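Bultano compares grippers on steamed buns

The robot lab at Bultano has begun a comparison of grippers for soft food in November. The test work is simple: moving steamed buns between a plate and an electric steamer.

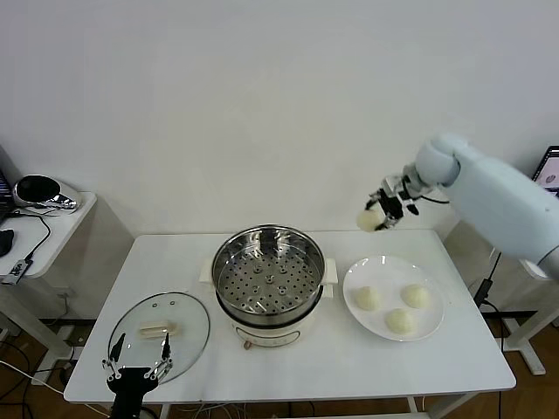
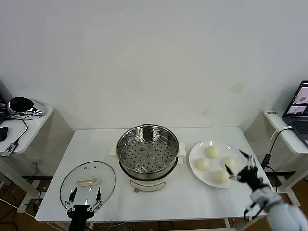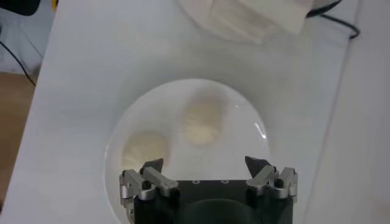
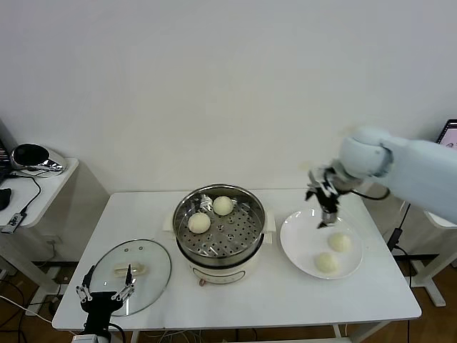
"A bun is easy to hold and also easy to damage," said Rajeshwari Rao, who leads the tests. Each gripper must complete 45 moves with the same controller settings. Her colleague Ferenc Szénási checks every bun for marks and writes down the closing force.

The lab will also compare 2 wrist cameras. Results will be shared with the kitchen equipment maker Jallirora.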